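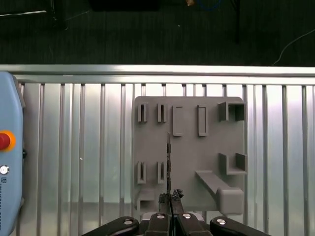
*Gray holder plate with slot holders and U-shaped brackets.*

# Enport parts inventory

CSV export of used desktop parts logged at the Kurkedberg depot. Last rebuilt 28th August.

## Files

- `parts.csv`: 700 rows, one per part
- `towers.csv`: 272 rows, joined on `tower_id`

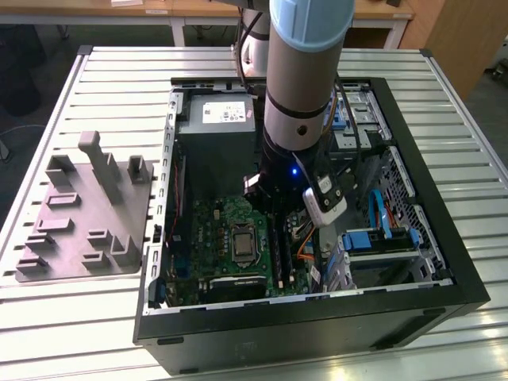
*Open tower on its side, power supply at upper left.*

## Fields

`grade` runs from 1 to 5. Blank means untested. `site` is either `proso` or `alipour`.
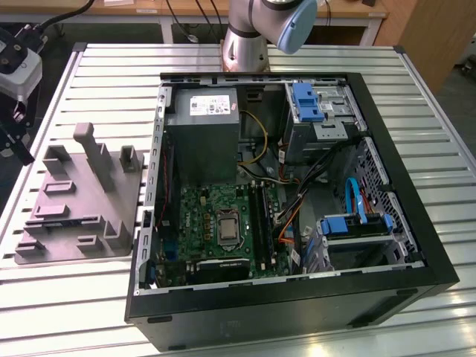 Rows entered before January use the old grade scale. Run `regrade.py` first.

## Known issues 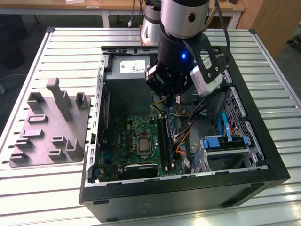

50 rows have no serial number. Duplicates are kept.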